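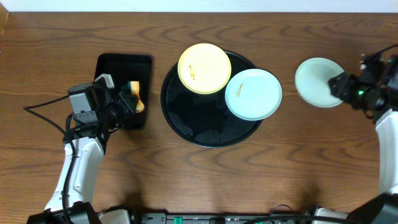

Mittags eine warme Suppe, dazu Brot
Ein Gespräch mit der Wirtin des Delulau in Salem, November 2020

Die Wirtin kommt mit nassen Händen aus der Küche und sagt, sie habe eine halbe Stunde. Dann muss der Linseneintopf vom Herd. Das Delulau ist ein Mittagstisch mit sechs Tischen, an denen zurzeit niemand sitzen darf. Verkauft wird durch das Fenster zur Seitenstraße, ab 11 Uhr, bis die Töpfe leer sind.

Gelernt hat sie das Kochen in einer Kantine. 13 Jahre lang stand sie bei Romier am Herd, zuerst als Beiköchin, später war sie für die Suppen und Eintöpfe zuständig. „Da lernt man Mengen“, sagt sie. „Und man lernt, dass eine Suppe am zweiten Tag anders schmeckt und dass man sie dann auch anders würzen muss.“ Als die Kantine auf angelieferte Gerichte umgestellt wurde, kündigte sie und suchte Räume.

Das Lokal war früher eine Änderungsschneiderei. Einen Abzug gab es nicht, und die Genehmigung dafür zog sich bis in den März des folgenden Jahres. In der Zwischenzeit kochte sie zu Hause Probe und schrieb ihre Rezepte zum ersten Mal auf. In der Kantine hatte sie alles im Kopf gehabt.

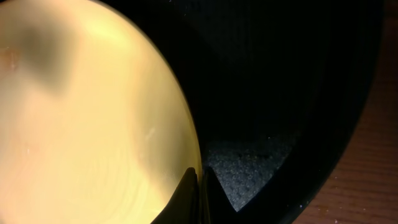 Was macht eine gute Brühe aus?

„Zeit und wenig Hitze. Ich setze die Knochen kalt an und lasse sie über Nacht ziehen. Das Gemüse kommt erst am Morgen dazu, sonst schmeckt es ausgelaugt. Salz ganz am Schluss.“

Die Knochen holt sie selbst beim Metzger. Trockenware, also Linsen, Graupen und Bohnen, bestellt sie bei Wostano in Säcken. Bei den Linsen ist sie wählerisch. Braune nimmt sie für Eintopf, die kleinen grünen nur für Salat, und rote kocht sie fast nie, „die zerfallen mir zu schnell“. Pro Woche gehen rund 200 Portionen hinaus, im Oktober waren es noch deutlich mehr. Viele Stammgäste arbeiten jetzt von zu Hause und kommen nicht mehr vorbei. Andere bringen dafür einen eigenen Topf mit und holen gleich für die ganze Familie.

Auf der Tafel am Fenster stehen nie mehr als zwei Gerichte. Eines davon ist immer ohne Fleisch, das verlangten die Gäste inzwischen.
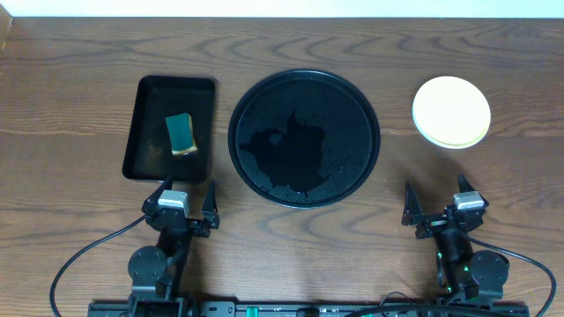
Angebrannte Töpfe sind in einer Suppenküche das tägliche Ärgernis, vor allem bei Erbsen und allem, was mit Mehl gebunden ist. Die Wirtin kocht dann Wasser mit Natron im Topf auf und lässt ihn stehen. Danach nimmt sie einen gewöhnlichen Schwamm wie den auf dem schwarzen Tablett, dunkelgrün zum Scheuern und gelb auf der anderen Seite. Stahlwolle benutzt sie nicht. „Wenn der Boden einmal zerkratzt ist, setzt jede Suppe an“, sagt sie. Den angebrannten Inhalt schüttet sie weg, auch wenn es ein großer Topf war. Umfüllen und weiterkochen habe sie als Anfängerin einmal probiert, der Geschmack sei geblieben.

Ob sie nach dem Winter wieder Tische eindecken kann, weiß sie noch nicht. Die Miete läuft weiter, das Fenster trägt sie gerade so. Sie überlegt, Brühe in Gläsern zu verkaufen, müsste dafür aber einen größeren Einkochtopf anschaffen. Ein gebrauchter wäre ihr recht. 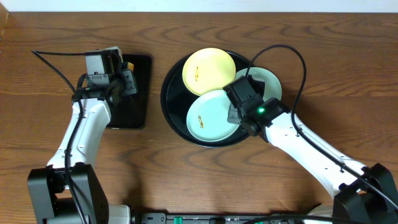

Kleine Teller in Hellgelb und Mintgrün auf einem runden schwarzen Tablett.

Morgen gibt es Graupensuppe mit Lauch und, für die ohne Fleisch, Kürbis. Das Brot dazu backt sie selbst, aus Roggen und Weizen, jeden Morgen vor der Suppe. Dann klingelt in der Küche der Wecker, und sie geht die Linsen umrühren.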